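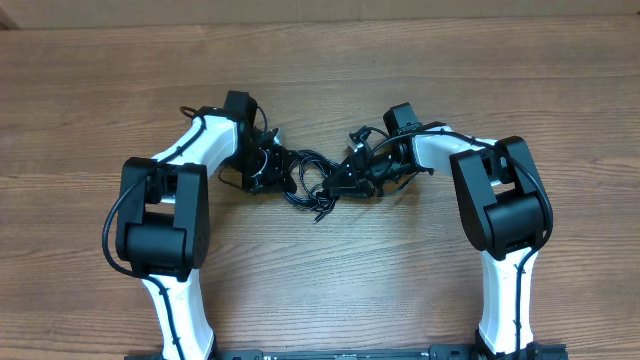

Fig. 4-1. Both arms over the tabletop, grippers fitted.

4. Coin cell backup on the Seta board

Covers fitting, first charge and storage of the rechargeable coin cell (part 1069). Main supply is section 3. Do that first if you skipped it.

The cell keeps the clock and the saved settings alive when main power is off. It doesn't run anything else. Don't hang a sensor off the backup pin, people try this and then write to us about dead clocks.

4.1 Before you start

Main power off at the wall, not just the front switch. Wait 15 seconds for the caps to drain. Plastic tweezers, the ones in the bag. Metal ones will short the cell.

CAUTION: Rechargeable cell only. A regular lithium coin cell looks nearly the same and fits the holder fine, but the board will try to charge it. Can leak or vent. Check the number on the sleeve.

4.2 Fitting the cell

1. Remove the two screws on the Seta cover. Keep them, they're shorter than the rest.
2. Find holder BT2, next to the clock crystal. BT1 is unpopulated on rev C boards, ignore it.
3. Pull the paper tab out of the holder if its still there.
4. Slide the cell in, plus side up, under the long clip first. Then press down until it clicks.
5. Set jumper J7 to CHG. Boards ship with it on OFF.
6. Cover back on. Finger tight and a quarter turn.

Note: Fingerprints on the cell edge raise self-discharge. Wipe with a dry cloth if you touched it. No alcohol.

4.3 First charge

1. Main power on.
2. Open the Cevidum utility, Power tab, Backup.
3. Click Start first charge. Amber LED next to BT2 blinks slow.
4. Leave it 120 minutes. Don't power cycle during this.
5. LED goes solid green. Click Read and check the voltage shows 3000 mV or better.
6. Set the clock. It will be wrong, thats normal.

If the LED blinks fast: cell in upside down or J7 still on OFF. Power off, wait the 15 seconds, go back to 4.2.

If the LED never lights: update the utility, then try again. Versions from before the January release can't see BT2 at all.

If voltage reads low after a full charge: run one more first charge. Still low, replace the cell. Don't keep cycling it.

4.4 Checking it holds

Main power off for 15 minutes, then back on. Clock should be right and the saved settings should load without the Restore prompt. Prompt comes up anyway? Reseat the cell and recheck J7.

4.5 Storage and shipping

Unit going on a shelf for more than a month: J7 to OFF. Otherwise the clock drains the cell flat, and a flat cell may not come back.

Loose cells stay in the tray they came in. Not in a drawer with screws. Cool and dry, no fridge.

CAUTION: Don't solder to the cell. Don't put it through reflow with the board. Tabbed version is a separate part, ask when ordering.

4.6 Replacement

Order 1069 from the Marquez warehouse, or Grarnstead if you're on the service plan. Give them the board revision, printed under the cover. Used cells go to battery recycling, tape over both faces first.

After swapping, repeat 4.3 from step 1. Settings are lost when the old cell comes out with main power off, so export them beforehand (Power tab, Export). Next: section 5, clock sync.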